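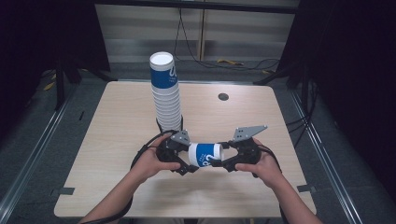
**Can we order a second pair of handheld grippers on this year's equipment line, or does it have to wait for the new budget?**

It can go on this year's line as long as the quote is approved before the end of October. After that the order moves to the new budget.

---

**Ticket:** spare gripper pair and cables, Tavard project
**Opened by:** Myrto Sarantis
**Assigned to:** Athina Andreadis
**Status:** open, waiting on supplier
**Priority:** normal

**Myrto, 9:20**
We have one pair for the cup table. When either side goes down, the table stops. Last month the right unit lost its connection and we were stopped for two days while Tóth sent a cable. I'd like a second pair on the shelf plus spare cables for both sides. The budget line has $2,000 left in it.

**Athina, 10:05**
Was it the unit or only the cable? A cable is a parts order and I can sign that today. A full pair needs a quote.

**Myrto, 10:30**
Only the cable. New cable in, same unit, no drops after that. I still want the pair. The lead time on a complete unit is 14 working days, and on cables it's 2.

**Athina, 11:15**
Checked the prices I have on file.

| Item | Supplier | Price | Lead time |
|---|---|---|---|
| Gripper pair, complete | Tóth | quote requested | 14 working days |
| Cable, left or right | Tóth | on price list | 2 working days |
| Finger plates | Hunden | on price list | in stock |
| Paper cups, sleeve | Vistell | office supplies | in stock |

Cups don't come out of the equipment line. Please take them off your request and put them through office supplies.

**Myrto, 11:40**
Done. Cups removed. Can we leave the finger plates in? The ones we use now are fine, but a spare pair of grippers is no good to us without them.

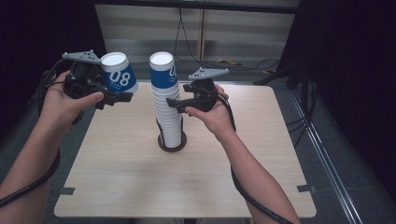 *Cup table, left gripper holding a cup, right gripper empty, pointed at the stack.*

**Athina, 13:10**
Leave them in. Two things to confirm with Tóth before I send the quote up:

- Does the new pair ship with cables? If so, order one spare cable per side and no more.
- Does it use the same plate mount? If the mount has changed we need different plates, and the Hunden line has to be redone.

**Myrto, 14:25**
Tóth says cables are included. They are checking the mount and will write back.

**Athina, 14:40**
OK. I've approved the two spare cables separately so they don't wait on the rest. If the full quote, with plates and shipping, comes in over what's left on the line, I'll ask for the pair to be split so we buy the right unit now and the left from the new budget.

**Myrto, 14:50**
Fine with me. Right side first.

**Next step:** Myrto to attach the written quote and the mount answer to this ticket. Athina to submit for approval on receipt.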